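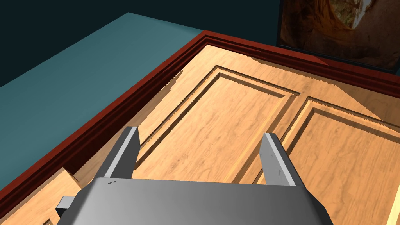 Software / Manipulation / Door Tasks

Trirnik Door Planner

Trirnik is a motion planning package for two-armed mobile robots that have to open doors. It takes a door model, a robot model and a goal, and returns a joint path for both arms and the base. You can run it against a simulator or send the path straight to your own controller.

Paneled doors are a common source of trouble for planners. A beveled molding gives a depth camera a lot of edges to choose from, and many of them look like something to grip. Trirnik fits the door leaf as one flat plane first, then treats whatever sits in front of or behind that plane as a separate item. Moldings are kept in the collision model and dropped from the list of grasp targets. Levers stay in both.

What the package includes

Planner core, with C++ and Python interfaces
Door model editor (hinge side, swing, panel layout, lever type and height)
Wrist view and head view rendering for checking a plan before it is run
Batch runner for repeated trials with changed start poses
Log viewer

Wrist view

The wrist view renders from behind the gripper, looking out past the fingers. It is the quickest way to spot a bad approach angle. Step through the plan with the arrow keys and the view follows the selected arm. Low-detail texture and bevel settings are fine for this – the collision check uses its own mesh and does not depend on what the renderer draws.

Head view

The head view shows both arms and the doors on either side of them, so you can check that the idle arm has somewhere to go while the other one works. In narrow spaces this matters more than the grasp. The planner lets you set a keep-clear distance for the idle arm in the task file.
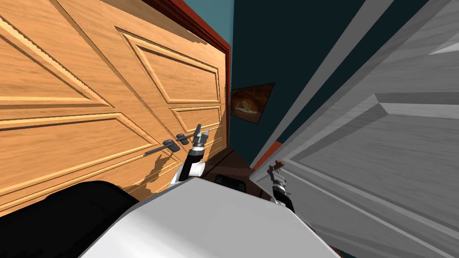

Head view in the simulator, left gripper near the door levers.

Lever handling

Each lever is described by a pivot, a length and a turn direction. If a door model has more than one lever, name the one you want in the task file. Without a name, Trirnik picks the lever with the shortest reach and writes a warning to the log. Grasp width is set per gripper.

Limits

Round knobs are not supported in this version. Sliding doors can be modeled but have no ready-made task. A single task can hold up to 20 doors, and the batch runner stops at 200 trials per job. The default planning timeout is 30 seconds.

Licensing

One license covers 2 workstations. Skuketti sells and supports Trirnik directly. Licenses bought through Vachon before June stay valid and can be moved over on request. The Prasari controller bridge is a separate download.

Technical questions: Weronika Adamczyk
Orders and license transfers: Lucyna Nowicki

Page updated 2019-11-09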